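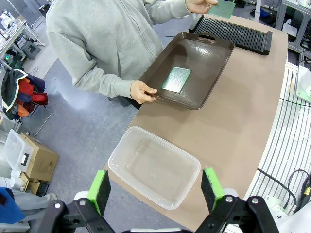
# Bench chores and robots

Bench chores are the small fetching, sorting and putting-away jobs that surround skilled work in a shop or a home. They include slotting bare circuit boards into a rack, moving parts from a tray to a bin, clearing a table, and putting the cutlery back where it lives. People do these things all day long without giving them a second thought, and for that very reason they have become a favourite yardstick for anyone asking whether machines are ready to lend a hand with ordinary work. The short answer, as of Feb 6, 2020, is that they can manage a few of them, rather slowly, and with somebody close by.

## Background

Robots have welded car bodies and stacked pallets for decades, but those are jobs where every part turns up in the same place, facing the same way. A bench is a much untidier affair. Trays get nudged, boards lie at odd angles, and a shiny surface may look quite different when a lamp is moved. The Welsh engineer Gwilym Morgan, who spent much of his working life at the Mendton assembly works, used to call this "the last yard" – the stretch between the parts store and the worker's hand, which no conveyor had ever properly covered.

## Loading a rack

Putting circuit boards into a slotted rack is a good example of the kind of job involved. The slots of such a rack are narrow and close together, so a board must arrive upright and square to the opening. A person will usually pick one up by the edge, turn it in mid-air and feel for the groove, correcting by touch if it catches. A two-finger gripper has a harder time of it. It must first lift a thin, flat thing from a flat surface, a notoriously fiddly business, and then let go without tipping the board against its neighbour.

Morgan's notes on the Mendton trials record a run of 300 boards, of which 17 had to be put right by hand. He thought this a very fair result for a machine, though he was quick to add that the line's own staff would have been cross with themselves over half that number. 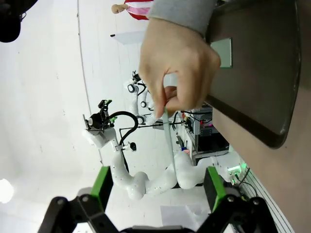

Thin and bendy items are another matter again. Strips, cables and bags change shape as they are moved, so a grip that was sound at the start of a lift may be a poor one by the end. The Drolix gripper, tried at Mendton the previous November, had soft pads meant to help with this, and it coped nicely with stiff card but tended to drop anything that sagged.

## Teaching and supervision

Most present systems learn a chore from people in one way or another. The worker may guide the arm through the motions, or steer it from a distance, and the movements are stored so that the machine can try them again later. The Lubis method, named after the workshop where it was first used, asks for the same chore to be shown from 8 starting positions, with the tray and bin shifted a little each time. It is patient work, and a good deal of it consists of laying things out, taking them away and laying them out again.

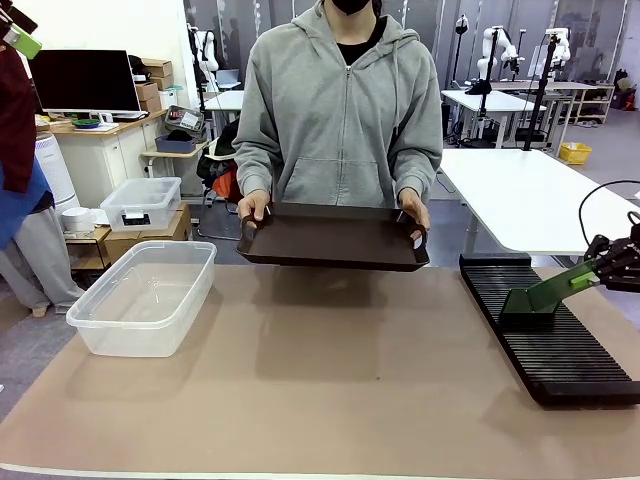 This resetting is seldom included when speeds are quoted, and critics have fairly pointed out that a robot which needs a person to fetch its tray has only done part of the chore.

## In the home

Houses are harder still. The Usosel household project set its two arms to clearing a kitchen table, and found that mugs and plates went well enough while tea towels and half-open packets did not. There is also the question of room, as few kitchens have a spare corner for a machine of that size – let alone one for the person minding it.

## See also

- Pick and place
- Parts feeding
- Domestic robot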